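Cans, Cans, Cans
The pantry shelf gets a rethink, and it starts on a bare table

September 20, 2026

By Cormac Fahy

Vustville. Rain since breakfast, boots by the door, and I am standing in Nazmiye Aydoğan's kitchen holding a can of chickpeas that is older than her dog. She wants it back. She is not throwing it out until she has made up her mind about it.

Nazmiye sorts other people's pantries for a living. Seven years of it now. Before that she ran the stockroom at a ship chandler's, which she says was the same job with more rope. Clients call her in August mostly, when the kids are about to go back to school and somebody opens a cupboard looking for lunch things and shuts it again fast.

The canned goods are where she always begins. Not spices, not the baking drawer. Cans are heavy, they hide behind each other, and people buy the same four over and over. One house in Wanstead had 98 of them. Fifty were tomatoes. The owner, Sreekumar Subramaniam, has let me print that. He's a good sport and he makes a lot of sauce.

"I thought I was out," he told me on the phone. "Every single week I thought I was out."

So. Method. Everything comes off the shelf and goes onto a table, and the table needs to be cleared first, properly, fruit bowl and mail and all. Bare wood if you have it. A cloth is fine for dinner but cans drag on it and the cloth bunches up and then you are chasing lids across the floor. Nazmiye did one job on a bedspread, early on, and will not discuss it.

Then you spread them. This part feels like making more mess and most people want to skip it.

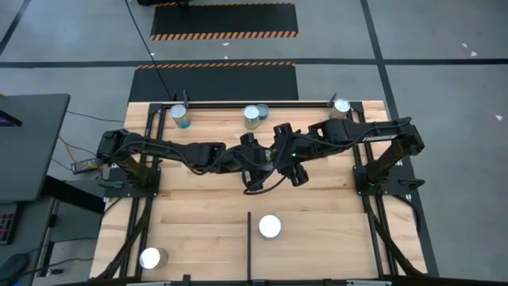

Spreading is where you find out what you own, and Nazmiye won't let a client put two cans together until it's done. She wants air between them. Walk round the table, look at it from the other side, leave it alone while the kettle boils. The tabletop here is at that stage, cans standing along the far edge with tan labels on two of them and a blue band on the one by the left corner, two more with white tops down on the near half, and a thin black divider running up the middle of the near side. Near the center of the far edge one can has got partly behind another. That is the thing to watch for. It's how you end up with fifty tomatoes, one can hiding one can.

The divider is an idea she picked up from Şengül Gündoğdu, who does shop fittings and thinks home kitchens are badly undersupplied with edges. Any straight thing will do. A ruler stood up in a lump of putty, a strip of wood, the side of a cereal box. It gives you a left and a right. Left is for stuff you need to think about, right is for stuff that is going back on the shelf. Or the other way, if you're left handed. She's not strict on it.

What goes on the thinking side: anything past its date, anything dented, anything you bought for one recipe and never made. Dents are worth a word. A shallow dent in the side is mostly a looks problem. A dent on the seam, at the top or bottom rim, and it goes in the trash, no tasting, no sniffing. Same for a can that bulges or leaks. Rust you can wipe off with a paper towel is ok. Rust you can't, out.

I asked about the chickpeas. Seam was clean. Date was not. She put them on the thinking side and made tea.

Sreekumar's took an afternoon. His daughter read out dates, he moved cans, Nazmiye sat on the step stool and said nothing much, which is her way of working once people have the hang of it. By the end nine had gone in the trash and the rest had to live somewhere. A bag of them went to his sister. Then back to the shelf, and here is where everyone gets it wrong a second time, because the temptation is to just push them in wherever. Front row, back row, stack a few, shut the door, done till next August.

Don't. Make the block on the table first.

Cuiping Zhong taught her that one. They met at a trade fair, Nazmiye with a stand, Cuiping with a stand opposite selling shelf risers, neither of them selling a great deal. Cuiping packs a kitchen the way you would pack a truck, laying the load out on the ground in its final shape and measuring that. If the block fits the shelf, it goes in. If it doesn't, you change the block while it is still easy to get at, out in the open, with both hands and decent light. 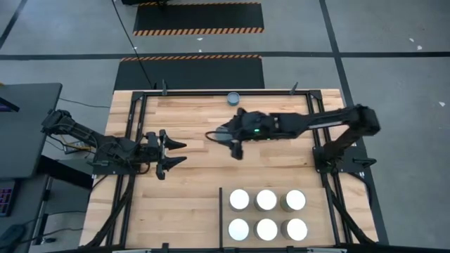

A small block beats a big one, for a start. Nazmiye likes six, since you can see all of six when you open a door and you can't see all of ten. Two rows of three is her standard and it's what's been set out at the lower right of this table, white tops up, gray metallic sides, with the divider standing off to the left and the wood beyond it kept open. The little blue-gray cup at the top edge is well clear of it all. Turned the long way that shape will sit on nearly any shelf deep enough for two cans, and on a narrow one you give it a quarter turn and run it three deep. Same block. You always know when one is gone because there's a hole in it.

The hole is the shopping list. She's very firm about this and I have come round to it. You don't write anything down, you look for the gap. Two gaps, buy two.

Labels next. Labels face out, obviously, but on a low shelf you're looking down at lids and a label is no use at all. She writes on the top. Grease pencil, one word, the date under it if it's short enough. BEANS. CORN. Sreekumar's all say TOM and he is happy. High shelves are the opposite, you only see the front row, so keep a block to one kind of thing front to back. Mixed rows up high are how the coconut milk gets lost.

Oldest at the front. You know this. Everybody knows it and then comes home with the shopping and puts the new ones in front anyhow, me included. Cuiping's fix is to load from the side. Slide the block left, new cans in on the right, take from the left. Takes a week to learn, she says. Took me two and I still slip.

A few things I scribbled down and haven't found a place for:

Shelf paper is a trap. It curls, the cans catch. Bare shelf, wiped, dried.

Tall cans with tall, short with short. Stacking a fat one on a thin one is asking for a broken toe.

Keep the weight low. Cans at hip hieght or under, cereal and chips up top.

The Sjöberg rack, the sloped wire one people ask about. Nazmiye has put in a few and likes them for soda. For food cans she finds it noisy. The Istach bins are better made but they're deep, and a deep bin is just a cupboard you can carry. Her opinion, though I have one of the bins and it is full of batteries.

Do one shelf. If you have the energy do another but don't plan on it. People pull the whole kitchen out at noon and by dinner they're eating toast standing up.

I did mine the week after. Small kitchen, one good shelf, one bad one over the fridge. Cleared the table, wiped it, spread everything out. Stood a ruler up with putty and it fell over, so I used a box of lasagna. Found I had a can of pears from a landlord two apartments ago. Thinking side. Three cans of sweetcorn, which I don't like, and no tuna, which I would have sworn to in court. One block of six, in the end, and a short row of odds and ends I haven't named yet. Seperate shelf for the dog food.

It looks a bit thin in there. Nazmiye says leave it thin. A shelf with space on it gets put back properly and a full one gets shoved, and she has seen enough of the shoved kind.

Şengül came by while I was finishing up the notes for this and wanted it known that she'd put a divider inside the cupboard too, screwed in. Fine. I rent.

The chickpeas, for anyone wondering. They went in the trash. Nazmiye did it herself after the tea, lid down, and then opened the cupboard and bought two new cans on her phone to fill the gap.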